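Wosmont Storage Fair: a morning among the dividers

I should admit at the start that I have never owned a drawer divider I respected. My kitchen runs on the principle that if you pull hard enough, whatever is jammed will either come loose or break, and both count as progress. So when the Wosmont storage and organizing fair came back to the old bus depot in October, I bought a ticket in the same spirit in which people who can't swim go and look at the ocean.

Doors opened at nine. By ten past there was a line for coffee, a longer line for the free tote bag, and no line at all for the talk called "Your Pantry Is a Conversation." I took the tote bag. It holds a smaller tote bag, folded up, with its own little snap pocket. I have yet to find the bottom of this thing.

The depot is a good building for it. High roof, bad heating, a painted line down the floor that still says KEEP LEFT, which everyone ignored. There were 42 stands this year according to the map, which was printed on the back of the lunch voucher, so that anyone who bought lunch had to hand over their only means of finding the exit. I saw more than one person come back to the sandwich counter and ask to borrow theirs for a minute.

I went left first, in deference to the floor.

Left is where they put the big stuff. Fleltby had built an entire mudroom with no house attached to it, and families were walking in, sitting on the bench, and going quiet. It has a cubby for every boot and a slatted shelf for whatever drips off the boots. The full set is $2920 before installation. I sat on the bench too. It's a very good bench. A boy next to me put his sneakers in one of the cubbies and had to be talked into taking them back out.

Next to Fleltby was a closet firm whose display included nine identical white shirts on nine identical hangers. If you own nine identical white shirts your closet problem has already been solved, or you are a waiter. I asked whether the system worked for a person with, say, a ski jacket, a bathrobe and a box of cables, and was handed a brochure.

The middle of the hall belonged to the small goods, and that's where I lost most of the morning. Gurkard makes labels and label makers and a kind of clear tub with a lid that clicks in a way I found myself wanting to hear again. They had put out a wall of tubs with lids for people to try. The noise was terrific, like a field of crickets with a grudge. The staff had the look of people on the third hour of it, though it was only eleven.

Bakalis, two stands down, was much calmer, and it's the one I'd go back to. They do trays. That's all they do. Trays for desks, trays for drawers, trays for the spot by the front door where keys go to be lost. The idea at the stand was that you could take a tray from the stack, fill it from a bin of ordinary household odds and ends, and see how you got along with the compartments before you committed to anything. I thought this was a gimmick until I'd been standing there for twenty minutes arguing with myself about where tape belongs.

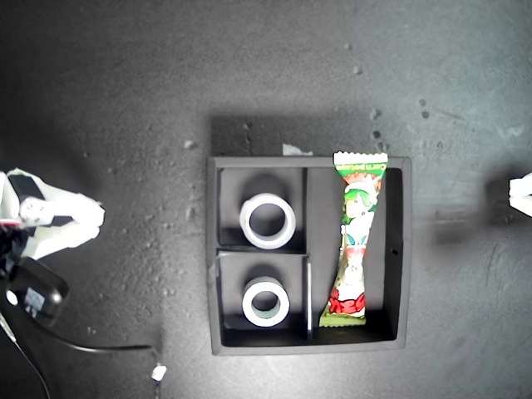
Three compartments at Bakalis: a roll of tape in each of the two on the left, a snack in the long one.

I grew fond of this layout. Two smaller cells on one side and one tall one on the other is how most junk drawers want to be anyway, if you'd let them. Tape goes in a cell of its own, and a second roll of tape, which every household has and can never find while looking at the first, goes in the other. The tall side is meant for pens and scissors and the like. The snack is what I would keep there, and I suspect I'm in the majority. Its top end sticks up over the rim, so anyone putting this in a shallow drawer should think about either the drawer or the snack.

I had two quibbles. Dark trays are handsome, but the compartments go very black at the bottom, and a black paper clip in there would be gone until spring. And there's no lip or handle to speak of on the one I tried, so lifting it out of a snug drawer would be a job for fingernails. I mentioned this at the stand and was told that people usually leave the tray in the drawer. Fair enough.

Lunch was a cheese roll. I kept my map.

The afternoon talks were upstairs in what used to be the drivers' canteen. I went to the one on garages because it had the most chairs free. The speaker had cleared a garage of 505 separate items, with a slide for what felt like each of them, and there was a long and fairly heated exchange from the floor about whether a set of four tires is one item or four. It ran over by fifteen minutes. I learned that you should hang your ladder, which I already knew, and that a ladder hook can be had for less than I paid for the sandwich, which stung.

Coming back down I did the right-hand aisle at speed. Vacuum bags for blankets, shown shrinking on a loop. A shoe carousel with a motor. One stand sold nothing but hooks and was packed three deep. Attendance last year was 3000 and this year felt fuller, at least in the hook area, where I was briefly wearing another person's scarf.

A few practical notes if you're thinking of next time. Park behind the feed store, where it's free, and walk over. Bring a sweater for the hall and be ready to take it off for the canteen, which is heated like a greenhouse. The restrooms are through the door marked DISPATCH. Measure your drawers before you leave home, inside width and depth and height, and write it all down, or you'll end up like me, holding a tray at arm's length with one eye shut, trying to picture a kitchen eleven miles away.

I bought one Bakalis tray and a bag of six Gurkard tubs. The tray is half an inch too wide for the drawer, so it's living on top of the microwave with two rolls of tape in it.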